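Moving a wardrobe, a piano and 19 boxes to Ostside

Oct 18, 2018

We have been in the new flat for long enough that I can write about the move without getting cross. A few people asked how it went and what it cost, so I am putting it all in one place.

The old place was in Drodbridge, on the second floor, with a narrow stair that turns twice. The new one is in Ostside, ground floor, with a step at the front door and a shared hall. It is 52 miles door to door. We had lived in Drodbridge since a February so cold that the pipes froze in the first week, and in that time we had bought far too much furniture.

I got quotes from three firms. One wanted to come and look, then never rang back. One quoted over 2000 pounds, with packing, which we did not want. The third was Figueiredo, a small family firm with two vans, and they were a good deal cheaper as long as we packed everything ourselves and were out by noon. We went with them.

Packing took far longer than I had planned. Books are quick. You put them in small boxes, spines down, and stop before the box gets too heavy to lift. The kitchen is slow, and so is any drawer that has cables in it. I had meant to throw things out as I went along, but after the second evening I was tired and started putting whole drawers into boxes as they were. Three of those boxes are still shut in the hall cupboard.

The soft things I left until last. Cushions, blankets, coats and toys are useful for filling gaps, and if you pack them first you have nothing left to put round the lamps. I used two old duvets for the mirror and the telly. 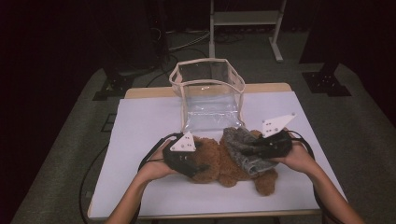
The brown bear, on his side.

The piano was the real worry. It is an upright, an old Kiltosent, not worth much to anyone but us. Getting it up to the second floor had cost us a broken banister and a long argument. Coming down was easier. The men took the front panel off, wrapped the rest in blankets and carried it on straps, one turn of the stair at a time. It took them 40 minutes including a rest on the landing. They scraped the wall once, near the bottom, and I filled and painted that the next morning before handing back the keys.

The wardrobe did not come apart. I had been sure it would. It had been glued by a previous owner, and in the end it went down whole with the doors off and tied shut with a washing line. It only just cleared the second turn. At the Ostside end it would not go through the bedroom door at all, so it now lives in the hall and holds coats, the hoover and the ironing board. I have got used to it.

If I did it again I would measure the doors at the new place first. I would also write on the sides of the boxes and leave the tops alone, as you can't read the top of a box once there is another one on it. And I would keep the kettle, mugs, a loaf, toilet roll and a screwdriver in the car. We had the kettle but the mugs were at the back of the van, so the first tea in the new flat was drunk out of a measuring jug.

The piano has been tuned since. The tuner said to leave it a few weeks to settle in the new room, and we did. Two notes near the top still stick when it rains.

Next job is the hall cupboard.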